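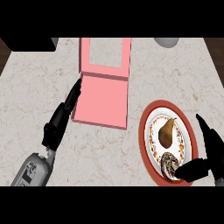
4.2 Long fingers against short fingers. Both arms ran the same lunchbox task in simulation, 300 episodes per finger set, with the Fendholm controller left at its default gains. The left arm holds the box, the right one deals with the food. Holding is the easier half on paper, but most of our lost time came from there. In Figure 3 the left fingertip is at the wall of the pink base, close to the hinge, while the other gripper is on the swirled item and the pear still lies on the plate. Contact that near the hinge leaves the front of the base free to turn. Short fingers (Chala set, 60 mm) turned it more often then the long ones, mostly when the right arm was late.

Figure 3. Lunchbox task, Arville kitchen scene, two moments.

Success was counted only if both food items ended up inside and the base had not slid off its start pose. Long set 70 per cent, short set well under that. Same seeds, same camera, same time limit of 700 steps. Wrist camera not used here, see 4.4.
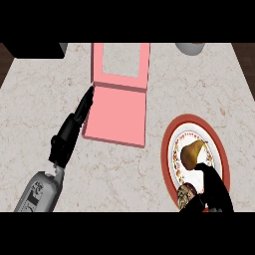
Would a stiffer controller fix the turning? Only in part: higher gains on the Flirkora arm kept the base still for longer but made the first touch harder, and light boxes got pushed before they were held. We went back to the defaults. A softer pad on the fingertip is the next thing to try, friction values for it still to be measurd.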